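Mwanahawa Nzioka: «Lo difícil es repetir bien lo mismo»

Julio de 2023

Mwanahawa Nzioka llegó a Wistness desde un taller de reparación de ordenadores en Stutport. Hoy coordina la recogida de demostraciones con las que la empresa entrena a sus brazos robóticos para desmontar equipos de sobremesa. Hablamos con ella en la nave de Kerkeck, entre dos turnos.

El proyecto se llama Galang y empezó en febrero. La idea es que un operador guíe el brazo a distancia mientras el sistema graba lo que ve y los movimientos que se le ordenan. Con esas grabaciones se entrena después el modelo. «Hasta ahora tenemos 1.884 episodios guardados», explica. «Al principio nos pedían 1.000 y pensábamos que con eso bastaba. Cuando los revisamos, muchos se parecían demasiado entre sí. La misma caja, la misma luz, el mismo operador. El modelo aprendía esa mesa y poco más».

Desde entonces cambian el modelo de torre con frecuencia y mueven las lámparas entre una tanda y otra. Trabajan con nueve operadores, casi todos con experiencia previa en reparación. Nzioka prefiere ese perfil. «A manejar los mandos se aprende en unos días. Saber que una palanca de retención no se fuerza cuesta más, y eso se nota en la grabación».

Cada operador hace 16 episodios por turno y luego descansa. Cuando alguien se cansa, dice, empieza a corregir la posición en el último momento, y esas correcciones también entran en los datos. Le preguntamos si se borran. «Depende. Si el operador se equivoca y lo arregla con calma, lo guardamos, porque al robot también le va a pasar. Si da tirones sin saber adónde va, fuera».

La tarea que más tiempo les ocupa es la del procesador. 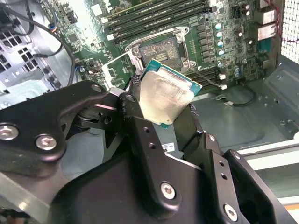

«En el taller lo cogía con dos dedos por los bordes y ni lo pensaba», cuenta. «Con la pinza hay que decidirlo todo: por qué lado entras, cuánto cierras, en qué momento subes. Los pines del zócalo son muy finos y si el chip cae torcido encima, esa placa ya no sirve para practicar». Por eso las instrucciones piden subir recto antes de desplazarse hacia un lado, aunque el episodio salga más largo.

La pasta térmica fue otro asunto. Durante las primeras semanas limpiaban las piezas antes de grabar. Dejaron de hacerlo porque los equipos que llegan para reciclar vienen sucios. «Un procesador brillante se ve de una manera en la cámara y uno con restos de pasta se ve de otra. Queremos que conozca los dos».

Las etiquetas de cada episodio las escribe quien lo ha grabado, al terminar, y una segunda persona las comprueba. Nzioka reconoce que es la parte que menos gusta del trabajo y que ella misma se ha quedado tardes enteras unificando nombres. «Uno ponía "socket", otro "zócalo", otro "base de la CPU". Ahora hay una lista cerrada».

Los próximos meses los dedicarán a los módulos de memoria y a los conectores de alimentación, que se resisten más de lo previsto.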